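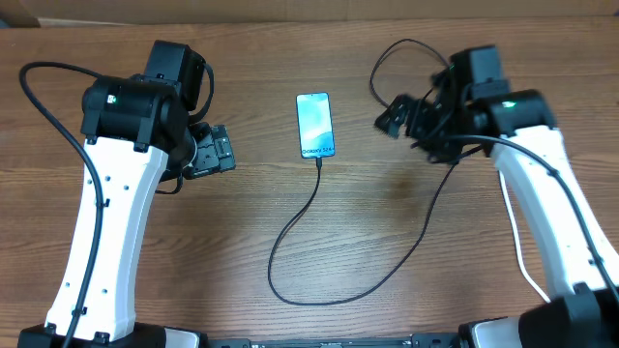 The two-arm bench unit at the Treloar shared workshop, with a smartphone and charging cable on the table between the grippers.

TRELOAR WORKSHOP MEMBERS COMPLETE TWO-ARM ROBOT BUILD

ONDINNESS, May - The Treloar shared workshop announces the completion of Skonora, a tabletop robot built by four of its members over 19 weeks of evening sessions.

Skonora has two white arms with black joint motors and grippers, joined at their bases by a black metal mounting plate. The members assembled the unit at the workshop's own benches and routed the cables along the arms with clips.

The next stage of the project concerns small household tasks, among them the handling of phones and charging cables. Work on the control software, named Plirnon, continues.

The workshop will hold an open evening in June, beginning at 7 p.m. Admission is free and limited to 60 visitors. Build notes and a parts list will be available at the front desk - printed copies only.

Media inquiries may be directed to the Treloar workshop office.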